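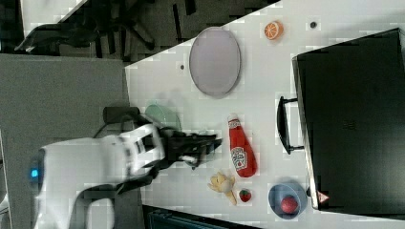 Miklós Szabó replied:
I'm going to push back on the siren thing. I live on the low side of Wodwood, four houses up from the creek, and I heard it fine. It was a little after 11 at night and it went for a good long while. What I didn't get was anything on my phone until the water was already over the footbridge.

creekside_deb replied:
You heard it because you're practically under the pole, Miklós! I'm on the other side of the rail line and slept straight through. My neighbor pounded on the door in her bathrobe and that was my emergency alert. By the time I had shoes on, the street was shin deep and moving.

tallgrass replied:
Can someone who was there catch me up? I'm in Dallbridge proper, up the hill, and all we had was the power going out. The news said 300 homes evacuated and then later said "advised to evacuate," and those are two very different things.

Miklós Szabó replied:
They were advised. A fire truck drove up and down with the loudspeaker on. I'd guess half my street left and the other half stood on their porches with flashlights watching it come up.

norm_b replied:
The 300 covers everything from the culvert down to the Tolora bridge, whether people left or not. My sister works nights at the hospital and they only had a few folks come in, mostly cuts and one guy who went into a ditch he couldn't see. Considering 70 feet of that embankment just slid into the creek, I call that lucky.

eug_jakubowski replied:
Eugeniusz Jakubowski here, for those who know me from the old board. I've been saying since before half of you moved in that the embankment was going to go. There was a soft spot behind Piątek the size of my truck, and every spring it got softer. I called it in. I called it in twice in May alone. They put two orange cones on it and a strip of tape.

creekside_deb replied:
The cones! Those ended up in my yard. I have both of them if the city wants them back.

norm_b replied:
Eugeniusz, I remember your posts, but wasn't your soft spot on the north bank? The part that slid is south of the store, past the loading dock. I walked it this morning as far as the fire guys would let me.

eug_jakubowski replied:
It's the same bank. It's the same dirt! Water doesn't stop at the loading dock because somebody drew a line on a map.

norm_b replied:
Okay, okay. I'm only saying if you go to the city with it, have the right spot, or they'll toss the whole complaint.

rabbitfoot22 replied:
Does anybody know if Piątek is opening? I have a paint order sitting in there and I'd hate for it to be floating around the back room. Also they're about the only place that would have sump pumps, unless you drive out to the highway.

tallgrass replied:
They had the front door propped open and fans going when I drove by at lunch. Lights were off. I didn't go in.

pumpkinbread replied:
Going back to the phone alerts. Mine came through at 11:40 and my husband's never came at all, same carrier, same couch. So I don't know what to tell people about relying on that. My mother-in-law doesn't even own a cell phone and she was the first one in the car (she saw the neighbors' garbage cans go by and that was enough for her).

Miklós Szabó replied:
That's exactly my point though. Everyone wants to spend money on louder sirens and the siren was the part that worked. Fix the phone part. And a siren only tells you something is wrong. We get it for tornadoes too. Half my street went down to the basement, and in a flood that is the last place you want to be.

creekside_deb replied:
Oh wow, I hadn't thought of that. Did people really go down to the basement?

Miklós Szabó replied:
The family across from me did, with the dog. They came back up fast when the floor drain started bubbling.

hollis_k replied:
See, that's scary. A different tone for flooding would help and I don't think it would cost much. The town where I grew up had a steady one for tornado and an up-and-down one for the river, and they taught us the difference in grade school. I can still hear them both in my head.

norm_b replied:
I'd get behind that. I would still want a second pole on the far side of the tracks, no offense to Miklós and his good ears.

tallgrass replied:
Power update for whoever needs it: the outage page says 1678 customers still out, and that's down from this morning. The substation side is back, and the Wodwood side says "crew assigned." It has said that for hours.

pumpkinbread replied:
We have power and a working dryer if anybody has wet bedding. Message me, I mean it. We're up by the water tower.

rabbitfoot22 replied:
You're a saint. I might take you up on that for my downstairs tenant, she lost pretty much everything that was on the floor.

eug_jakubowski replied:
I want to come back to the embankment because this will turn into a siren thread and in a month it'll be cones and tape again. I have my notes from the calls, with the names of who I talked to. If anyone took pictures of that bank before it went, any year, either side of the loading dock (yes, Norm), please send them to me.

norm_b replied:
I've got a couple from when they redid the fence. I'll dig them out tonight if the lights stay on.

creekside_deb replied:
I only have the cones.

hollis_k replied:
Is the Tolora bridge open both ways now or still just the one lane? I have to get my kid across by 4.

tallgrass replied:
One lane, with a guy holding a sign. Give yourself extra time, it was backed up to the gas station when I came through.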